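okay so the back room reorganization is finally happening and I'm going to talk about it here whether you like it or not

some background: we pack small parts orders for Lesmont, and for two years every bin we own has lived wherever the last person set it down. I once spent 45 minutes looking for a bin of end caps. it was behind me

so this July we got the steel carts. secondhand, from Faller, and they were filthy when they showed up. Krum Đorđević and I scrubbed them in the parking lot with dish soap and a garden hose and I will never get that smell out of my sneakers

then the great bin debate!! I wanted colors (red for returns, green for outgoing, you get it). Krum wanted all blue so any bin can go anywhere and you just swap the label. we argued about this through an entire lunch

Krum won. all blue. fine

the flat cart is for bins waiting to be filled, plus extras on the shelf underneath. the one with the slanted shelves is for stuff we're picking from right now — I love the slant so much, you can see into a bin without dragging it out first 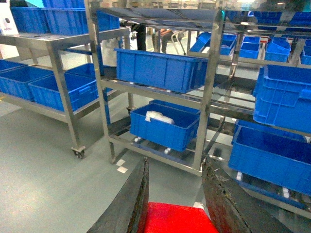

blue bins as far as the eye can see. flat cart on the left, slanty one in the middle

I keep wanting to push the two carts closer together and then I remember my hips exist and need to get through there

still to do: labels. I ordered a pack of the Trurkeo ones and they peel off if you look at them wrong. Hoxha makes a card holder that clips over the rim, which sounds great until you price out enough of them for every bin in the room. so it might be masking tape and a marker for a while, sorry to everyone with taste

oh and if you're buying used carts, bring a level and roll them around before you pay! we passed on one that pulled left like a bad grocery cart. seller wanted $59 for it and came down to $20 and I STILL said no, very proud of me

timed myself on a mixed order this afternoon and it took some 20 minutes, and that's with me stopping to answer the phone. the same kind of order used to eat my whole morning

next up is the tape drawer. pray for me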